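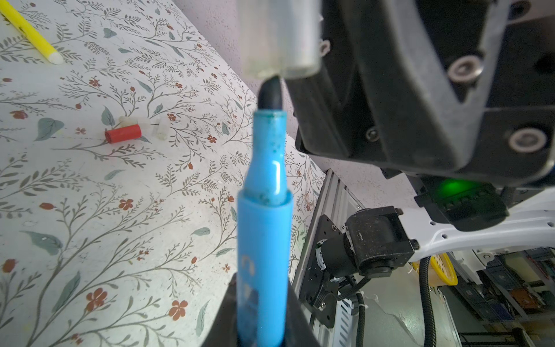 One operator on the packing line at Clumitz put it this way: the arm took over the marker handling, and the stops came to us. Before the change she had the same movement all shift and could talk while doing it. Now she watches two cells and gets called by a light.

## Unit 4: Work content after automation

**4.1 The case.** Clumitz sorts and caps felt-tip markers for the Usimberg store. Hand capping ran at 800 pieces per hour across the table. The Verkodel cell was planned for 3000 per shift on small mixed orders, with long runs left on the old line.

**4.2 Task split**

| Task | Before | After |
|---|---|---|
| Pick and hold marker | operator | arm |
| Match cap to color | operator | arm, operator on fault |
| Check tip for damage | operator | operator |
| Clear dropped parts | operator | operator, cell stopped |
| Log stops | none | operator |

Note the last two rows. Clearing a part was a reach across the table; it is now a stop, a reset and a log entry. Time per event rises even where the number of events falls. 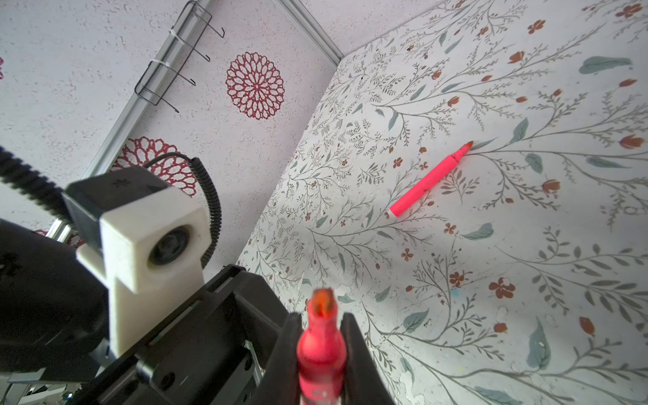 *Fig. 2. Pink marker held between the gripper fingers; second marker uncapped on the patterned surface.*

**4.3 Skill and pay grade.** Operators on the cell need the Swai course — 80 hours, half of it on the floor. Clumitz kept the old pay grade for the first 4000 cell hours and then reviewed it. Compare with Unit 2, where the grade changed on day one.

**4.4 Attention.** Hand work gives steady, low demand. Cell work gives long quiet periods with short peaks. Rotation every two hours was agreed in April; breaks were left as they were.

**Exercise.** Redraw the table in 4.2 for a task at your own workplace. Add a column for who decides when the task is done. Bring it to the next session, along with the reading for Unit 5.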